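Garnine Workshop Notes

Search this site Go

Sorting and Keeping Small Wood Blocks and Offcuts 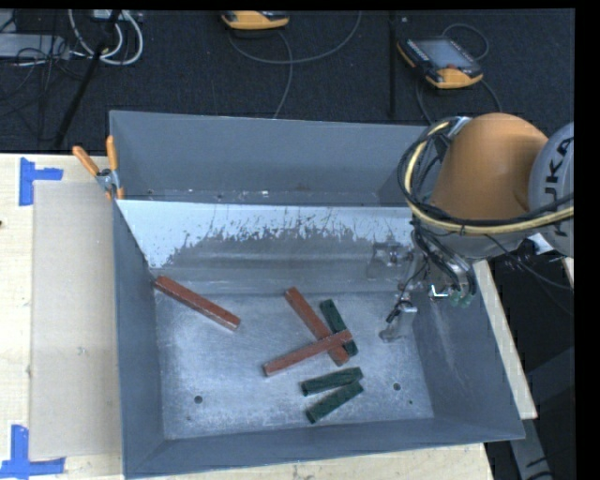 Anyone who does a bit of woodwork ends up with small pieces. They come off the end of a board, or they were spacers for a job that is finished, or they are old toy blocks that came home from a yard sale. They are too good to burn and too small to stack with the lumber. Left alone they spread over the bench and get under the vise.

These tips cover a way to keep them that has worked in my shop for years. None of it costs much.

Use a bin with sloping sides

A straight-sided box is fine for storing things but annoying to pick from. Your knuckles hit the wall every time you go for a piece in the corner. A bin with walls that lean outward gives your hand room. Metal is good for this job. It doesn't soak up glue or oil, and you can knock the sawdust out of it and wipe it down in a minute.

Old metal bins turn up at restaurant closings, at school sales and in the back of hardware stores. Scratches don't matter. Look at the rim before you buy, and run a folded rag along it. If the rag snags, file that spot smooth or leave the bin where it is. Check the corners the same way.

Some bins have holes in the floor. For blocks this is no trouble, and fine dust will drop through. Put a sheet of newspaper underneath if the bin sits on a good table. For screws or small dowels, cover the holes from the inside with tape or a piece of thin card.

Divide it, but not too much

I used to have a tray with nine compartments. It looked very neat for a week. After that everything went into whichever compartment was closest, and I had to look through all nine to find anything.

Two compartments are enough for most people. Put what you use all the time in the big one at the front and the odd things in the back. If your bin has no divider, cut a piece of scrap panel a hair wider than the inside and press it into place at a slant. The walls will hold it. A slanted divider also lets pieces slide forward to where you can reach them.

Color the pieces by size

Fuseini Antwi, who had the bench next to mine at the Besorow evening class, painted all of his spacers. Each length had its own color. He could reach over without looking up for more than a second and come back with the right one. I copied him the same month.

Pick colors that are easy to tell apart in poor light. Red and green are fine for many people but not for everyone, so if you share the shop with someone who mixes those two up, use blue and yellow. It helps if the colors go with a plain difference in length too, so you can check by feel.

To paint a batch of blocks:

1. Sand the long faces lightly with 120 grit. Leave the ends alone unless they are splintered.
2. Brush off the dust and wipe with a damp cloth. Let them dry.
3. Stand them on two thin strips of wood so they don't stick to the table.
4. Put on one thin coat. Milk paint or a water-based stain works well. Thick gloss paint chips sooner and makes the block a little bigger, which is a nuisance if you use it for measuring.
5. Wait overnight before turning them.
6. Paint the other side and wait again.

The edges will chip with use. Touch them up once a year or leave them. I leave mine.

If you need a spacer to be exact, don't paint the two faces that do the measuring. Put a dab of color on the end instead.

Don't stack them in the bin

Lining up blocks in rows takes time and the rows fall over as soon as you pull one out. Put them in flat, in one loose layer if you have the room, and don't worry about which way they point. You should be able to see each one from above. When you can't see the floor of the bin any more, you have too many pieces in it.

Blocks lying across each other are easy to pick up, by the way. The top one sits up off the floor and you can get your fingers under it. Blocks lying dead flat on smooth metal are harder to get hold of, especially with gloves on. Tip them up with a fingertip at one end.

Decide what to keep

This is the part people skip. My rule is simple. A piece stays if it is at least 2 inches long, has two square faces and is not split. Everything else goes in the kindling bucket.

Keep:
- hardwood pieces with square edges
- matching pieces of the same length, even if they look rough
- anything you have reached for more than once
- a few thin wedges

Let go:
- cracked pieces
- particle board with swollen edges
- anything with a nail broken off inside it
- painted pieces of unknown age (these should not be burned either, so put them in the trash)

The first time I did this properly, one Monday evening in August, I had 56 blocks on the bench and kept fewer than half. I have not missed any of the ones that went.

Keep the bin itself in shape

Empty it every couple of months. Turn it over above a trash can and tap the bottom, then run a stiff dry brush along the seams, where the chips and grit collect. Wipe the walls with a barely damp cloth and dry them right away. If there are rust spots, rub them with fine steel wool and a drop of light oil, and wipe off all the oil afterward or it will get on the wood and your next coat of finish won't take.

Sticky labels leave a mess on metal. Warm the spot with a hair dryer and push the label off with a plastic scraper. Cooking oil takes care of the glue that stays behind, and dish soap takes care of the oil.

To keep a metal bin from scratching a wooden tabletop, glue small squares of felt under the corners. A piece of old rubber shelf liner works too and stops it from sliding when you reach in.

If the noise bothers you, or someone is asleep upstairs, cut a bit of cork sheet for the floor of the bin. It wears out sooner than you would think. I went back to bare metal and work a little more quietly at night.

Uses for the blocks

A few I come back to:

- Lifting a project off the table while the finish dries.
- Padding clamp jaws. Put a strip of packing tape over the face so it doesn't get glued to the work.
- Propping up the short end of a shelf while you mark the holes.
- Wrapping with sandpaper. A block that fits your palm is better than most of the sanding pads in the store.
- Holding a door open while you carry things through.
- Testing a stain before you put it on the real thing. Write the name of the stain on the back in pencil.

A question from a reader

Gergely Medve wrote to ask whether the same setup will do for children's blocks. Yes, with two changes. Fold a length of split garden hose or foam pipe cover over the rim, and set the bin on the floor instead of on a table, so it can't be pulled down. For small children I would pick a plastic or cloth bin and skip the metal. Paint for toys should say on the can that it is safe for toys.

He also asked how many blocks to put out at once. We put out 7 for my granddaughter when she was little and swapped them every so often. She played longer with those than with the full box, and picking up afterward took no time.

Related tips
Getting Old Glue off a Bench Top
How to Store Sandpaper So It Stays Flat
Felt, Cork or Rubber Under Heavy Things
The Balaskas Method for Sharpening a Block Plane
Filing a Sharp Metal Edge Safely
What to Do With a Jar of Mixed Screws
Tanudau Shelf Brackets: Putting Them Up Level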